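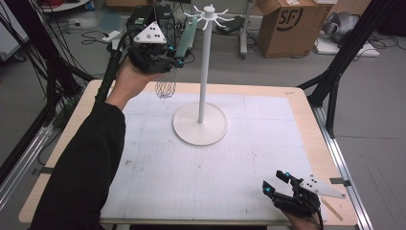

Corey Hinds
Buyer, vintage textiles and kimono

Haori jacket, men's, black silk with painted lining — Garlow stock no. 355

Mens formal haori, plain black outside, all the work is on the inside. Lining is a hand painted landscape, pines and a river with two small boats, ink greys with a bit of rust colour in the rooftops. You don't see any of it till the jacket comes off, that was the point for a lot of these.

Silk habutae outer, silk lining. Three family crests, dyed not embroidered (one centre back, one on the back of each sleeve). Crest is a wood sorrel in a circle.

Measurements, taken flat:
Length from shoulder 98 cm
Sleeve end to sleeve end 132 cm
Sleeve drop 49 cm
Weight 355 g without the ties

Condition: good for age. Faint yellowing at the inside collar. One pulled thread near the left hem, 3 mm, can't find it unless you're looking. Lining has a light fold line across the river, we've steamed it once and would rather leave it alone now. No smell of mothballs. Left sleeve seam was restitched before we got it, neat job, slightly newer thread.

Himo (the front ties) included. Flat braid, charcoal grey. Not original to the jacket but the right period and the right size for the loops.

Fits most people up to 186 cm. On someone 163 cm it will sit past the knee, still wearable, plenty of our customers like it long. Not meant to close at the front so chest size doesnt matter much.

Care: no machine, no home washing. Air it after wearing, out of direct sun. Dry cleaner who knows kimono only. We send ours to Bendetti, ask and I'll pass on the details. Store flat, folded on the seams, in paper — no plastic.

Price $163. Postage is extra, tracked, wrapped in tissue and a card folder. Pick up from the Kaewkla Street shop is fine, ring first, closed Tuesday.

Same lot also had a grey striped haori and a womans one in plum with a shibori yoke, both listed under Jackets. The plum is on hold till July.

The rust is a fairly dull one in person. For pics of the lining or the collar mark, just email with the stock number. Returns within 14 days, unworn, tags still on.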